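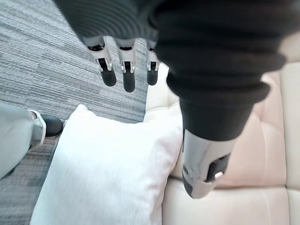 Section 11. Settling your Clurness sofa into its corner

By now the frame is together and the feet are on, so the heavy work is behind you. Please do take your time over this last part – a sofa that has been set down nicely and dressed with a bit of care is so much more pleasant to come home to.

1. Slide the sofa back until there is a gap of 3 inches between the backrest and the wall. Lift it when you move it over carpet, with one person at each end, and never drag it.

2. Run your flat hand over the quilted squares of the seat, working from the backrest toward the front. The panels travel pressed together in the carton and like a little encouragement to puff up again. Leave them for 20 minutes before anyone sits down.

3. Lay your throw pillow where the seat meets the armrest, with one corner pointing up. A single large one in a plain color such as blue looks lovely against cream.
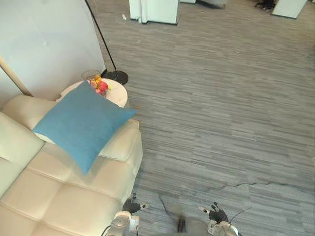
4. Stand a small side table behind the armrest, close enough that you can reach a bowl of fruit or a cup of tea without getting up.

5. If you have a floor lamp, set its base flat on the carpet beside the table and press lightly on the pole to see that it doesn't rock. Lead the cord along the wall, well away from where people walk.

Note: The Wustaswood side table (item 281) is packed separately and has its own leaflet.

Caution: Don't sit or lean on the armrest, and please don't let children climb over it to get at the fruit!

Caution: Wipe up juice right away with a soft cloth and plain water. Cleaners with bleach will dull the upholstery.

Once everything is in its place, turn to Section 12 for monthly care and for how to order spare feet.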